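Buvdale Job Readiness Program: Progress Report to the Devitz Fund
December 2019
By Anum Bugti

This report covers the second half of the grant period. The program helps adults in Buvdale who are looking for hourly work, mostly in kitchens, stores, warehouses and home care. The grant pays for one full-time coach, a part-time coach, printing, and bus passes for clients going to interviews.

Enrollment

We enrolled 39 people in this period against a target of 300 coaching hours, which we have met. Most came to us through the library desk or by word of mouth. Referrals from the county office were slower than planned and picked up only in November, after we changed the intake form from four pages to one.
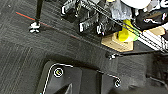

Photo: Buvdale Job Readiness Program

Of those enrolled, 26 finished the full set of sessions, and 17 of them had started a job by the time of writing. The rest of that group are still applying and have a coach assigned. Among those who did not finish, the most common reasons given were child care and a change in work schedule. Two moved out of the area.

Applications and interviews

Our first plan put most of the coaching time into resumes. We have moved some of that time to application forms. Many of the employers our clients approach do not ask for a resume at all, and a form with gaps in it is often set aside. Each client now leaves with a filled-in master sheet listing past employers, dates, supervisors and phone numbers, which can be copied onto any form.

Practice interviews are held one on one and last half an hour. Clients have asked for more of these than we can offer. Questions about gaps in work history remain the hardest part, and we have added a short handout on answering them.

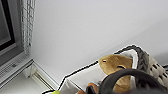

Employer contacts

Söderlund, the bakery supplier, agreed to interview any client who completes the program and has hired from the group twice. Inden has offered shift work in its packing department, but the early start is before the first bus. We have asked whether a later shift could be opened to our clients and are waiting for an answer.

Budget

Spending is in line with the approved budget except for bus passes, which ran over. Printing came in under and covered the difference. No change to the total is requested.

Next period

- Add a second evening for practice interviews
- Check in with placed clients at three months
- Translate the master sheet into Spanish
- Settle the shift question with Inden

Related items
Master Sheet for Job Applications
Explaining a Gap in Your Work History
What to Bring to a Walk-In Interview
Previous Report to the Devitz Fund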